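The bed as a household workbench
Clostbridge Review, 6 August 2021

Few pieces of furniture are asked to do as much as the bed. It is bought for sleeping, yet for much of the day it serves as the widest clear surface in the home, and laundry, bags and paperwork settle on it accordingly.

The Clostbridge household survey, which covered 207 homes, found that folding was done on the bed more often than at any table. Residents of the Mokgethi flats gave a simple explanation: a mattress is broad, soft and needs no wiping down first. The difficulty comes later in the day, when whatever was set down must be moved before anyone can lie there.

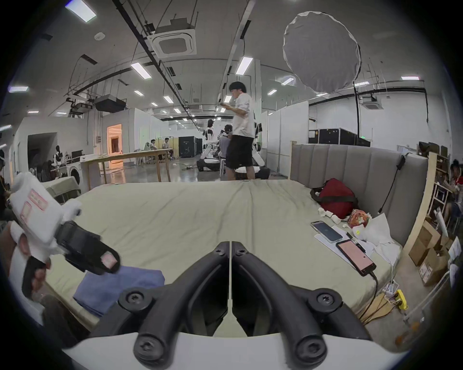 A folded blue cloth shares a sage-green sheet with a red bag, two smartphones and a sheet of paper.

Phones deserve particular attention. A charging cable that hangs over the side of a mattress is easily caught by a passing foot, and a telephone left to charge on bedding cannot shed its heat well. A small shelf or bedside table within reach of the socket is the better place for both.

Bags are best emptied by the door, and food wrappers put straight into a bin. Linen can then be folded on a clear sheet and put away in one journey. The survey's authors suggest setting aside 10 minutes for this in the early evening.

Furniture makers have begun to respond. Tretemura now offers a padded bench for the foot of the bed, and Pulance sells a headboard with a narrow ledge along the top - a modest addition, though it adds some 7 cm to the depth. Both are sold in grey and oatmeal, with matching covers to follow in November.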